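We use cookies to improve your experience on this site. By continuing to browse, you agree to our cookie policy. Accept | Manage preferences

Risgate Toy Library
December 2019

1/ The Risgate Toy Library will change its lending rules at the start of the new year. The posts in this thread set out what is changing and what is staying the same. Members are asked to read to the end before contacting the desk.

2/ Loan period. Standard loans will run for 2 weeks, as they do now. Large items, such as play kitchens and ride-on toys, may be renewed once if no other family has placed a hold.

3/ Membership. The annual household fee will be $39. Families who joined or renewed in November will keep their present rate until their membership ends. No action is needed on their part.

4/ Fee assistance remains available. The form is one page long and may be completed at the desk or at home. Proof of income is not required, and the details given are not shared with other organizations.

5/ The Grukelance branch. Following the fall donation drive, 200 toys have been added to the shelves at Grukelance. Most are puzzles, building sets and pretend-play items for children under eight. Members of either branch may borrow from both — returns, however, must go back to the branch that made the loan.

6/ Missing pieces. Families often delay a return while they search for one lost part. Please bring the toy back on time and tell the desk what is missing. There is no charge for a single small piece. A puzzle with a gap in it can usually be repaired or replaced from stock.

7/ Cleaning. Hard plastic and wooden toys should be wiped with a damp cloth before return. Cloth toys should be returned unwashed, as they are laundered at the branch. Batteries may be left in place.

8/ Themed shelves. The Manole room will carry a sea and rivers theme through the winter, with boats, submarines, bath toys and picture books. Items on this shelf may be reserved by phone or in person.

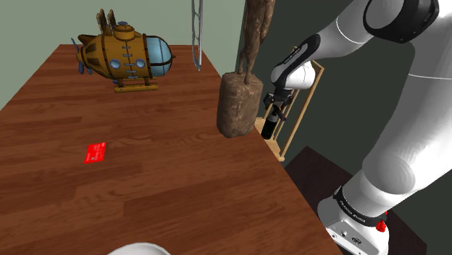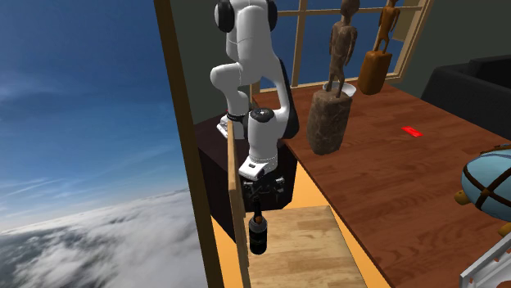

9/ Holiday hours. Both branches will close at noon on the last working day before the holiday and will reopen on the first Thursday of the new year. Loans due in that time are extended automatically — no late fees will be charged.

10/ Parking at Risgate. The Stallis Street lot is being resurfaced. Please use the side entrance, where a ramp and 2 short-stay spaces are available for drop-off.

11/ Questions about these changes may be left as replies to this thread or put in writing at either desk. Printed copies of the new rules are available on request.

Comments

Can grandparents be added to a household card or do they need their own?

Very glad about the missing pieces rule. We have been hunting for a puzzle corner since Halloween.

Is the side entrance wide enough for a double stroller?

Thank you for keeping the fee form short.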